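Trakodeo - Open position: Robot Test Operator, Fault and Safety (full time, on site)

We are looking for one person to join the household test group at Trakodeo. The group has 4 people now and works in furnished test rooms at our Navarro building. The task we test at present is picking up clothes in a bedroom and putting them in a laundry basket, with a two-armed humanoid robot.

Why we open this position: in September we had a fault during a normal session. The left hand did not release when the operator gave the open command, and the arm continued its movement for 19 seconds with a shirt between the fingers. The emergency stop worked, but it was pressed late, because the operator was also writing the notes. No person was hurt. We repaired a damaged wrist connector and we changed the rule - one person now watches the robot and does nothing else. This person will be you.
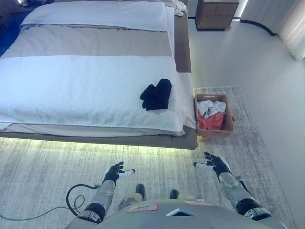

Your daily work will be to hold the stop button during sessions, to check cables and finger joints before every start, and to write a fault report the same day when something is not correct. You will also repeat old faults on purpose, together with Rommel Lagman, who maintains the Ondum control software. The release fault has been repeated in 21 of 300 trials, and we do not yet understand all of them.

You should have:
- some experience with machines that move near people (factory, lab, stage, elevator service, all are fine)
- patience for long sessions where little happens
- clear written English; it does not need to be perfect
- the confidence to stop a test when an engineer wants to continue

A degree is not necessary. Programming is useful but we can teach the basics. Sessions start at 8:30 in the morning, and there is no night work.

To apply, please send your resume and one page about a fault you found or caused yourself, and what you did after it. Address it to Katia Mazza, test safety lead, Trakodeo. First interviews are by phone, and the second is a half day in the test room, paid.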